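Squeaky, saggy, sticky: what I've learned about cabinet doors

I moved into the Sinddale house with a kitchen full of cabinets that all had something wrong with them. One squeaked, one swung open by itself whenever the dishwasher ran, two rubbed against each other in the middle, and the one over the stove had a film of grease on it that I'm pretty sure was older than my car. I'm no carpenter! But I've now been through every door in the place with a screwdriver and a rag, and these are the things I wish I'd had on a card taped inside the pantry.

Sort out what's loose first

Before you adjust anything, open each door halfway and lift it gently by the handle corner. If it moves up and down, something is loose, and no amount of fiddling with the adjustment screws is going to fix that. Tighten the screws that hold the hinge to the cabinet side first, then the ones on the door. Use a hand screwdriver, please. I stripped two holes with a drill in the first hour and had to stop and learn about toothpicks.

About the toothpicks

When a screw just spins and spins, the hole has gone soft. Take the screw out, dip a few wooden toothpicks in wood glue, stuff them in until they're snug, and snap them off flush. Leave it overnight. Next day the screw bites like it's new. My neighbor Malathi Iyer uses golf tees for the big holes, and I tried that on the pantry door (which is heavy, because I hung a spice rack on it) and it's been solid ever since. Whittle the tee down a bit if it won't go in, and cut it with a fine saw so you don't rip the surface.

The screws on a cup hinge

Most kitchen doors put up in the last few decades have the round hidden hinges, and they usually have adjustment screws you can reach with the door open. One moves the door side to side. One moves it in and out. Up and down is often done by loosening the mounting plate and sliding it. Turn one screw a quarter turn, close the door, look, and go again. Do the top hinge and the bottom hinge separately if the door is leaning, and both the same amount if it's straight but in the wrong spot. I put a bit of masking tape on the frame with a pencil line where the screw slot started, so I can always get back to where I was. That tape has saved me more than once.

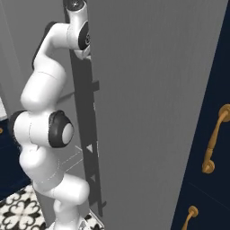 Tall doors are a job of their own, and I'd leave them for a day when you've got some patience. All that height makes a tiny lean at the hinge show up as a big gap at the far corner, so I check mine with a long level and not by eye. A tall flat panel in plain gray, like the one in the picture, is the type I find hardest to judge, there being no molding or trim to line anything up with. What I do is close it and run a strip of cardboard down the gap from top to bottom. Wherever the cardboard catches, that's the end to adjust. If the door has more than two hinges, back the middle ones off a touch, get the top and bottom right, then snug the middle ones up again. Otherwise they fight you the whole way.

Squeaks

Don't reach for cooking oil. I did, and it worked for maybe a month and then went gummy and collected every crumb in the room. A dry silicone spray is much better. Spray it on a cotton swab and dab it into the hinge so you don't mist your plates. Open and close the door 20 times or so, wipe off the extra, done. For old-fashioned butt hinges you can tap the pin out, rub it with a candle stub, and drop it back in.

Doors that won't stay shut

If the hinges are fine and the door still drifts open, get a small magnetic catch. They come in little bags at any hardware store (mine were from Gremus, a pack of 8, and I used them all). Stick the magnet part up with double-sided tape first and try the door a few times before you drill anything. And for the opposite problem, the door that slams, those clear bumper dots are wonderful. Clean the spot with rubbing alcohol first or they'll be on the floor by February.

Getting the grease off

Warm water with a squirt of dish soap does most of it, if you let it sit. Lay a wrung-out warm cloth on the sticky patch for a couple of minutes, then wipe. For the really stubborn stuff around handles I make a paste of baking soda and water and use an old toothbrush, very lightly, after trying it somewhere out of sight. Skip this on anything shiny, it will dull it. Dry as you go and pay attention to the bottom edge of the door, where water likes to hang in a drip and swell the wood.

Take the handles off once a year if you can stand it. What's behind them is disgusting, but it's a ten-minute job and the whole kitchen looks better.

Sticking in damp weather

Solid wood doors swell. If yours only sticks when it's humid, wait before you sand! I took too much off one in a wet spell and now there's a gap there all winter. Rub the edge with a candle or a bar of dry soap first. If you really must sand, a 440 wet-and-dry sheet is far too fine for taking wood off, so start with something much coarser and keep the fine one for smoothing between coats afterward. Seal the bare edge the same day.

Tania Munshi wrote to ask about doors where the veneer is lifting at the corner. Wood glue worked in with a slip of paper, wax paper over the top, a flat block, and a clamp overnight. Wipe off the squeeze-out while it's still soft, and don't crank the clamp down so hard that you leave a dent.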